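Post-Fault Inspection, Flastari home cell
Filled in by Ursina Frei, 11/17/22, for Pirmin Rüegg at Vemovar

I've put my comments under each line – sorry, I do go on.

1. Fault log pulled before reset: YES
Grip-loss fault on the carry task, 16 minutes into the run, and then the arm kept driving for another 800 ms before the stop came in. Way too long! We allow 140.
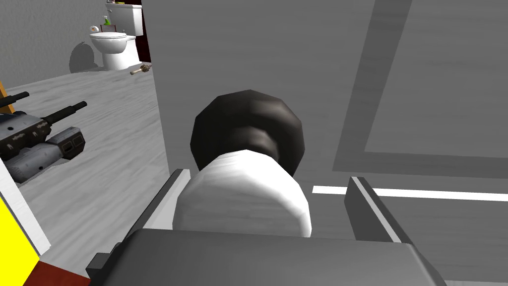

2. Grip force check: FAIL
The grip threshold is still the old one from January, so a slipping part reads as a good hold. I'd like it retested with the same kind of part, the white cylinder with the black cap, and not the foam block Pirmin keeps in his drawer. Smooth and round is what gives us trouble.

3. Floor hazards in the map: NEEDS WORK

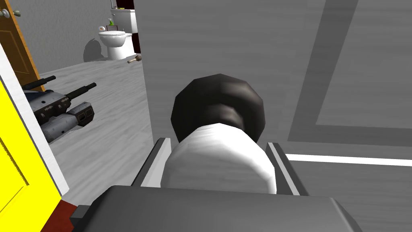

The keep-out zones only cover walls and doors, and that's my biggest gripe with this setup. Small stuff gets ignored completely. Add a zone for the brush or plunger lying on the floor by the toilet, and one for the gray mech with the two barrels while you're at it (I'm not kidding, those barrels stick up right where an elbow could catch them).

4. Finger clearance at panel edges: RECHECK
Slow approach only until item 2 is closed, please.

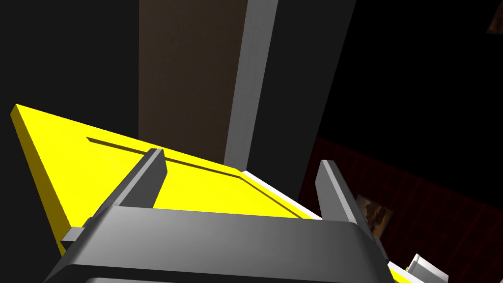
Item 4: fingers open at the edge of the yellow board.

5. Stop chain: FAIL
I ran the stop 2 times from the Baumgartner pendant and got the same lag both times, so I'm pretty sure it's the Zativness plugin holding the message in its queue.

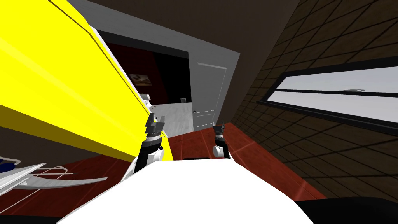
Turning the plugin off fixed it on my bench copy, but I haven't tried that with both arms live and I don't want anybody trying it alone.

6. Cleared to run: NO
Pirmin, call me before you touch the stop settings. The log is in the shared folder.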